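How do you fold chunky sweaters so they fit in a drawer?

Last updated Oct 20, 2024

Malachy Corrigan
I moved into a smaller place in August and lost my closet, so all my knitwear now has to live in a dresser with 2 deep drawers. The thin stuff is fine. The thick sweaters are driving me nuts — I fold them in half, fold in the arms, and by the time I've closed the drawer they've puffed up and the thing jams. I don't want to hang them because my last good one grew shoulders like a coat hanger. Is there a trick to it, or do I just own too many sweaters? (Please don't say the second one.)

kaleline40
Vacuum bags. Done. I got mine at Sinden and you can fit a ton in there. They do come out looking like a pancake though.

Treasa Fitzgerald
I'd skip the vacuum bags for anything you wear every week, they're more of a summer storage thing and my wool ones came out with creases that took days to drop out.

What works for me is folding in thirds and then rolling loosely from the bottom hem. Do it on the bed, not on your lap or standing at the dresser! I fought with mine standing up for years and the arms always ended up in a wad. Lay the sweater face down, smooth it with your hands, bring one side in toward the middle and double that sleeve straight back down on itself, then the same on the other side. You want one long strip, about as wide as your drawer is deep.

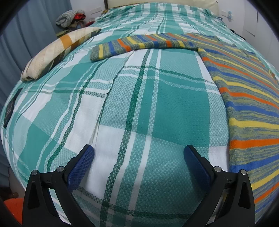
Stripes make it easier, by the way, because you can line them up as you fold and see right away if you've gone crooked. On a plain sweater I just follow the side seam. If your mattress is soft in the middle like mine, pull the bedspread tight first or you end up smoothing the same wrinkle over and over.

Then roll, and stand the rolls on end in the drawer so you can see every one. Don't squash them in — if you have to push, take one out. My really bulky cardigan doesn't roll at all, so that one goes flat on the closet shelf and I've made my peace with it.

Oh, and measure the inside height of the drawer before you start. I didn't, and I had to redo the whole lot.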